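Netzpolitik und Technik, Sitzung 3: Netzsperren
Mitschrift/Handout, Stand 25. September
Wer Fehler findet: Mail an Jianguo Xu, ich arbeite das dann ein

0. Nachtrag letzte Woche

Frage von Cremilda Cordeiro war offen geblieben: Wer entscheidet eigentlich, was gesperrt wird? Kommt drauf an. Gericht, Behörde oder freiwillige Absprache der Provider. Drei Wege, sehr verschiedene Kontrolle. Bitte in der Klausur nicht durcheinanderwerfen.

1. Wo kann man überhaupt sperren?

Weg einer Anfrage: Browser, Resolver, Netz des Providers, Gegenstelle. An jeder Stelle lässt sich eingreifen, aber mit unterschiedlichen Folgen.

a) DNS. Der Resolver des Providers gibt für einen Namen keine oder eine falsche Antwort (NXDOMAIN oder Umleitung auf eine Hinweisseite). Billig, schnell eingerichtet. Trifft immer die ganze Domain, nie eine einzelne Seite.

b) IP. Pakete zu einer Adresse werden verworfen. Problem: Shared Hosting, CDNs. Hinter einer Adresse liegen oft sehr viele Angebote, die mit der Sache nichts zu tun haben.

c) Inhalt bzw. SNI. Provider liest beim TLS-Handshake den Servernamen mit. Tiefer Eingriff, teuer, und mit ECH wird es zunehmend löchrig.

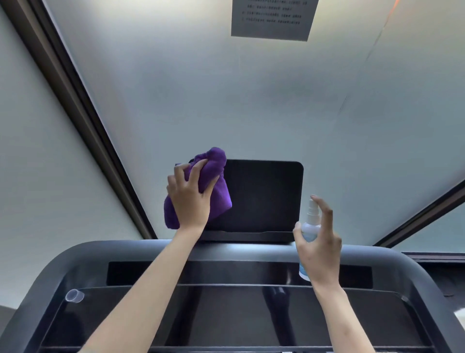
Der Unterschied zwischen a) und c) ist der, den die meisten in der Übung verpasst haben. Bei a) antwortet der Provider auf eine Frage, die man ihm gestellt hat. Bei c) schaut er in Verkehr, der gar nicht für ihn bestimmt ist. Juristisch andere Baustelle (Fernmeldegeheimnis!), politisch auch.

2. Fall Velero / Corach

Den Fall brauchen wir noch öfter, deshalb etwas ausführlicher.

Velero = regionaler Zugangsanbieter. Corach = Streamingportal, Betreiber nicht auffindbar. Der Rechteinhaber (Katalog reicht zurück bis 1989, also viel altes Zeug dabei) verlangt Sperre bei Velero. Velero sperrt per DNS.

Erste Liste: 248 Domains. Zweite Liste, nach Spiegelseiten: 621. Die Liste war nicht öffentlich. Veröffentlicht hat sie am Ende Heather Cosgrove, die einfach den Resolver von Velero und einen unabhängigen mit denselben Namen abgefragt und die Antworten verglichen hat. Methode ist simpel, könnt ihr selber nachbauen, siehe Übungsblatt.

Ergebnis: 258 der Domains waren gar nicht mehr registriert oder gehörten inzwischen jemand anderem. Darunter ein Modellbauladen namens Siqueira, der sich gewundert hatte, warum ein Teil der Kundschaft nicht mehr kam. Inhaber Edivaldo Prado hat das vier Monate lang für ein Problem beim Hoster gehalten.

Merken:
- Overblocking ist hier KEIN technischer Fehler, die Technik hat genau getan was sie sollte
- Liste wurde nie überprüft, kein Verfallsdatum
- Betroffener wurde nicht informiert, konnte also auch nicht widersprechen
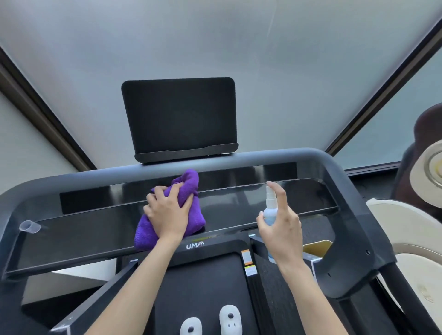

3. Umgehung

Anderen Resolver eintragen reicht bei a). Dauert eine Minute. DNS über HTTPS läuft auf Port 443 und sieht von außen aus wie normaler Webverkehr, der Provider bekommt die Anfrage nicht mehr zu sehen. Achtung, manche Browser bringen das schon eingeschaltet mit, abhängig vom Land.

VPN hilft bei a), b) und c), verschiebt das Vertrauen aber nur zum VPN-Anbieter. Welington Batista hat in der Diskussion gefragt, ob man VPNs dann konsequenterweise mitsperren müsste. Einige Staaten tun das. Kosten für Firmennetze bedenken, Stichwort Homeoffice.

Gegenargument der Befürworter, muss man fair darstellen können: Die meisten Leute umgehen gar nichts. Eine Sperre muss nicht dicht sein, um Zugriffe zu senken. Wie stark, ist umstritten, und Zahlen vom Auftraggeber der Sperre immer mit Vorsicht lesen.

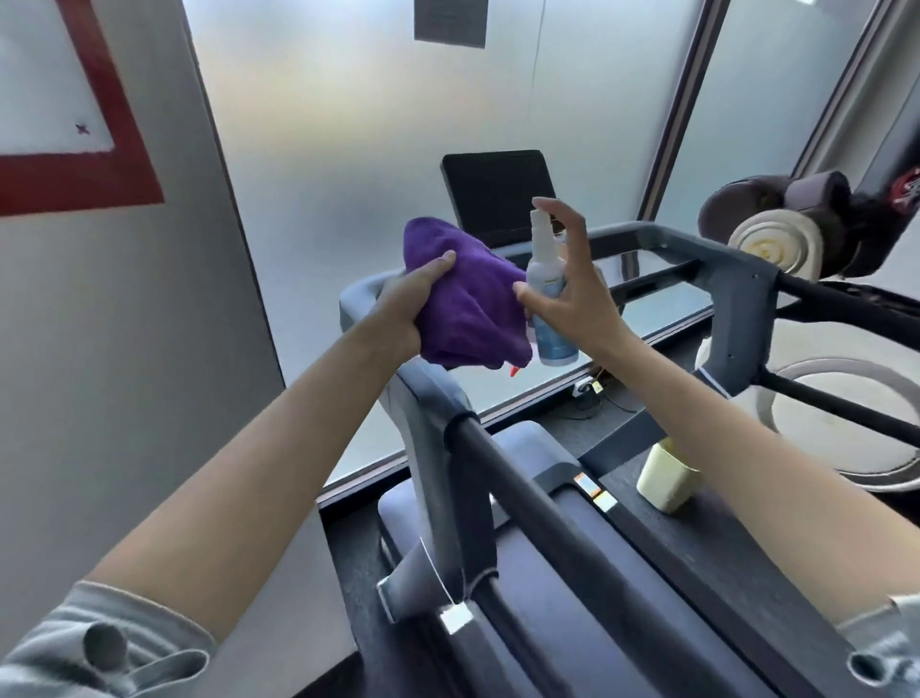
4. Sperren oder löschen? Löschen setzt beim Hoster an, das Angebot ist danach weg (jedenfalls dort). Eine DNS-Sperre ist eher wie mit lila Tuch und Sprühflasche ans Laufband zu gehen: man behandelt die Oberfläche, das Gerät darunter steht genauso da wie vorher. Der Server von Corach lief die ganze Zeit weiter, für alle außerhalb von Velero sowieso. Löschen scheitert dafür oft am Ausland, an toten Kontaktadressen, an Hostern die nicht antworten. Deshalb in den meisten Modellen Stufenfolge: erst Betreiber, dann Hoster, Zugangsprovider als letztes Mittel.

5. Kriterien zur Bewertung (klausurrelevant)

- Rechtsgrundlage: Gesetz, Urteil, Absprache?
- Wer prüft die Liste und wie oft?
- Ist sie öffentlich? Wenn nein, Begründung
- Rechtsschutz für Betroffene wie Siqueira
- Eingriffstiefe, s. o. 1a bis 1c

Bis nächste Woche: Text von Hevia lesen, mindestens Kap. 2, und für zwei der Kriterien aufschreiben, wie Velero abschneidet. Halbe Seite reicht. Übungsblatt liegt im Kursordner, Aufgabe 3 bitte weglassen, da stimmt die Angabe nicht, korrigierte Verson kommt noch.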